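Zu Gast im Tanklager Rundmont: ein Tag zwischen Rohren, Pumpen und sehr viel Diesel
Reiseberichte | Energie vor Ort
Zuletzt aktualisiert: im Januar

Wer wie ich bei jeder Autobahnfahrt den Hals nach Tanklagern verrenkt, kann sich vorstellen, was der Besuchertag in Rundmont für mich war. Seit Jahren wollte ich dort hinein! Das Lager gehört zur Plaltidano und versorgt über die Schiene und eine eigene Straßenverladung die Tankstellen und Heizölhändler der Gegend. Einmal im Jahr lässt man Besucher aufs Gelände, und diesmal habe ich einen der 199 Plätze bekommen.

Los ging es um 9 Uhr an der Pforte. Handys und Feuerzeuge kamen ins Schließfach, dafür gab es Helm, Weste und eine Sicherheitsbrille, die auf meiner eigenen Brille saß wie ein zweites Stockwerk. Dann die Einweisung: Sammelpunkt, Windsack, Alarmton. Den Ton haben sie uns vorgespielt, und den vergisst man so schnell nicht.

Unsere Gruppe begann an der Kesselwagenentladung. Dort liegen 2 Gleise, und wir kamen genau richtig, um das Ankuppeln der Schläuche mitzubekommen. Zuerst wird geerdet, dann die Probe gezogen, dann der Papierkram verglichen, und erst wenn alles passt, darf die Pumpe anlaufen. Ich hatte mir das viel lauter vorgestellt. Man hört ein tiefes Brummen, und im Schauglas läuft der Diesel vorbei, klar und ein wenig gelblich.
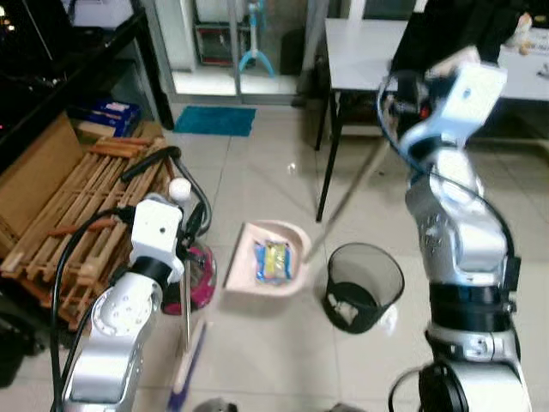
Den ganzen Aufwand mit der Probe hätte es früher nicht gegeben, warf jemand aus der Gruppe ein, da habe man den Wagen angeschlossen und fertig. Unsere Führerin ließ das nicht gelten. Seit dem Lager verschiedene Winterqualitäten und Biokomponenten geliefert werden, reiche eine einzige falsche Charge, um einen ganzen Tank unbrauchbar zu machen, und das Zurückpumpen und Nachmischen koste mehr als sämtliche Proben eines Jahres. Das hat mir eingeleuchtet.

Von dort ging es hinauf auf den Laufsteg zwischen den Tanks (windig, Leute, nehmt eine Mütze für unter den Helm mit). Sechs große Tanks stehen in Rundmont, jeder in seiner Auffangwanne aus Beton. Bei den Benzintanks schwimmt innen eine Decke auf der Flüssigkeit und hält die Dämpfe zurück. Dass sie beim Befüllen mit nach oben wandert, wusste ich, aber neben so einem Tank zu stehen und es erklärt zu bekommen, ist doch etwas anderes als ein Schaubild im Netz.

In der Messwarte durften wir nur hinter die Glasscheibe. Auf den Bildschirmen laufen Füllstände, Temperaturen und die Anmeldungen der Tankwagen zusammen. Die Temperatur ist wichtiger, als ich dachte: Kraftstoff dehnt sich aus, also wird auf 15 Grad umgerechnet, sonst würde man im Sommer andere Mengen abrechnen als im Winter.
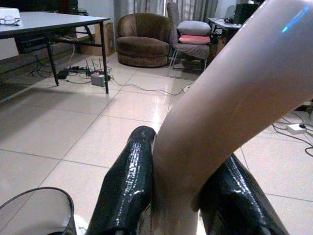 Foto: Redaktion Uvbridge / Bildarchiv

Mittags gab es Erbsensuppe im Pausenraum der Fahrer und danach den Teil, auf den ich mich am meisten gefreut hatte, die Straßenverladung. Drei Spuren, alle von unten befüllt, und der Fahrer macht fast alles selbst. Karte rein, Auftrag bestätigen, Arm anschließen, Gasrückführung anschließen. Fehlt die Erdung, passiert schlicht gar nichts. Ein Wagen der Spedition Ashour war in der Zeit voll, in der ich zu Hause gerade mal den Rasenmäher betankt bekomme.

Zur Zukunft des Standorts wurde viel gefragt. Plaltidano möchte einen der Tanks für Pflanzenölkraftstoff umrüsten, die Genehmigung läuft noch. Ob es bei einem bleibt, wollte man uns nicht sagen.

Praktisches: Anmeldung nur über das Formular auf der Seite des Lagers, Mindestalter 14 Jahre, geschlossene Schuhe sind Pflicht. Vom Bahnhof Rundmont fährt ein Bus bis zum Hafenring, von der Haltestelle läuft man noch ein Stück am Zaun entlang. Fotografieren ist auf dem Gelände verboten. Ich habe mich für das nächste Mal schon wieder vormerken lassen!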